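5. What the adjective order results do and do not show

5.1 The claim

The adjective order rule is taught in nearly every intermediate course, and nearly every course teaches it the same way. The learner gets a chart (opinion, size, age, shape, color, origin, material), reads down a list of noun phrases that obey it, and then unscrambles a set of phrases that don't. The Pillitow materials follow this pattern closely. What sets them apart is the claim printed in the teacher's guide, that learners who finish the unit "will use adjectives in the correct order in speech and writing." We took that sentence seriously enough to test it, and we have come away doubting most of it.

The doubt has several sources and they should be kept apart. One is about the test that is usually used. Another is about how often the rule is needed at all. The last is about whether what learners pick up from the chart is the rule or something much smaller.

5.2 The unscrambling test

In the Hoditz classes, 111 learners worked through the unit and took the test supplied with it. Scores went up. If we had stopped there, this section would be short and the guide would be right.

The trouble is what the test asks for. A typical item gives the learner three adjectives and a noun in a jumble – old, leather, brown, bag – and asks for them in order. The noun is easy to place. The material word nearly always comes last in the string, and once that is noticed a good part of each item solves itself. Romaniuk went through the items and marked every one that could be answered correctly by a person who knew only that material words stand next to the noun and that opinion words come first. Most of them could. A learner who had forgotten the middle of the chart, or had never looked at it, would lose very little.

We also note that the unit test and the unit exercises share vocabulary. "A lovely old house" is in both. So is "a big red bus." A learner who writes these phrases correctly on the test may be applying a rule or may be remembering a phrase, and the score can't tell us which. The Bideseo version of the test, which several schools use as a replacement, changes the nouns but leaves many of the adjective pairs alone. We don't see this as much of an improvement.

5.3 Free writing

For the second measure we collected the learners' ordinary written work for the rest of the term and pulled out every noun phrase with at least one adjective before the noun. This gave 752 phrases. Only 38 of them had two or more adjectives from different rows of the chart. Everything that can be said about the rule in real use has to be said on the strength of those 38 phrases, and we would ask readers to hold on to that number when they read the stronger statements made elsewhere about units of this kind.

Of the 38, four were out of order. It's tempting to call that a success. We don't think it can be called anything. There was no writing sample from before the unit that was large enough to compare, and the phrases that did appear were mostly the safe ones: "nice little," "big black," "beautiful old." These are pairs that learners meet in stories and songs long before anybody shows them a chart. One of the four errors, "a wooden small table," was written by a learner with a full score on the unit test. One learner is no evidence of anything general, but the case does show that the two measures can come apart.

What the writing shows more clearly is avoidance. Faced with an object that needs several adjectives, learners broke the description up. They wrote "The box was old. It was made of metal," or "a bag which is brown and has a round shape." These sentences are fine. Some of them are better than the stacked phrase would have been. Fluent writers of English do the same thing often, and a course that treats three adjectives in a row as the goal may be training a habit that good writing has little use for.

5.4 The chart itself

A further problem is that the chart is less settled than its printed form suggests. Magyar's handbook puts shape before age. The Pillitow chart puts age before shape. Both present their order as fact, with no comment. We asked the Hoditz teachers which order they would choose for "old" and "round" before "table," and they disagreed with each other, sometimes with some heat. If trained teachers differ, it is hard to see why a learner should be marked wrong on this point, yet the unit test has items that do exactly that.

Emphasis upsets the order too. A speaker who is picking one bag out of several may well say "the LEATHER brown bag," with stress on the first adjective, and no listener would blink. The chart has no room for this, and the guide doesn't mention it. We are aware that a beginner's chart has to leave things out. Our complaint is that the test then scores the learner on the chart as though nothing had been left out.

5.5 What we would keep

None of this means the topic should be dropped. Learners whose first language puts some adjectives after the noun do make errors that sound odd, and a short lesson on the two ends of the string (opinion first, material last) would deal with most of the odd ones we have seen. That lesson would fit on half a page. Whether the middle rows deserve a full unit, a poster and a test is a question the publishers should be asked to answer with data from speech or writing, and we have yet to see any. Our own data are too thin to answer it for them.

For speech we have nothing but classroom notes, and those are uneven. Some teachers wrote down every long noun phrase they heard, others wrote down only the mistakes. We have left the notes out of the counts.

Figure 4. Small colored wooden blocks on a light-colored wooden board.

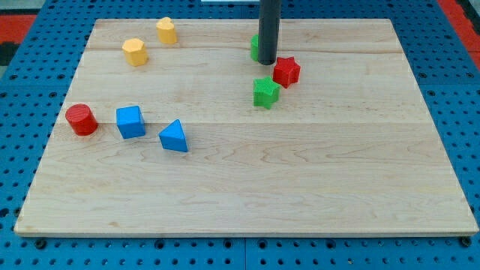
Myroslav Lytvynenko, replying to a draft of this section, thought we had been too kind to the short lesson. If 38 phrases are too few to show that the full unit works, he wrote, they are also too few to show that half a page would do the job, and he would like to see the half page tested on learners who have never met the chart before anyone recommends it.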